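Filed under: Facilities > Inspections > Electrical & Fire

Limaveo Repair Workshop, Divemthorpe site
Walk-through checklist, 15 March 2006
Inspected by: Glenys Lowther
Area contact: Vichien Chaiyaporn

1. Exits and aisles
Rear exit: OK. Opens fully, sign lit.
Center aisle: FAIL. Pallet of Georgiou shelving parts sticking out past the yellow line. Moved while I was there. Keep it out.

2. Extinguishers
Unit by the office: OK, tag current.
Unit by receiving: FAIL. Tag expired, gauge in the green. Arkach to swap it at the May service.

3. Electrical
Panel 4: clear space in front OK. Breaker labels are in pencil and two can't be read. Relabel.
Power strips: one plugged into another under the packing table. Removed.
Space heater in the break room is on an extension cord. Not allowed. Second time I have written this up.

4. Static and board handling
Mat ground points tested OK. Wrist strap log has gaps, please fill it in daily. Bare boards are not to be stacked or left on the carpeted side.

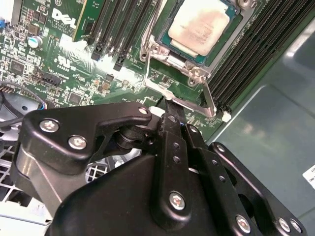 Item 4. Dell board, thermal paste residue on the CPU.

Paste wipes go in the lidded can. Can was full at time of inspection. Solvent bottle had no label, now labeled.

5. Storage
Top shelf load limit is 200 lb per bay, sign posted. Bay by the window looked heavy. Weigh it or thin it out.
Ceiling clearance below sprinklers: OK.
Battery bin: OK, terminals taped.

6. Open cases
Unplug before the side panel comes off. Put screws in a tray and panels flat on the rack, not leaned against table legs. One panel found leaning by the sink.

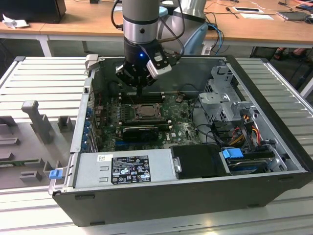

7. First aid
Kit: short on burn dressings and medium gloves. Reorder on account 2895.
Eyewash: flushed, OK. Weekly initials missing since the last visit.

8. Score
80 out of 100. Passing. Items 2, 3 and 7 need a written reply from Vichien.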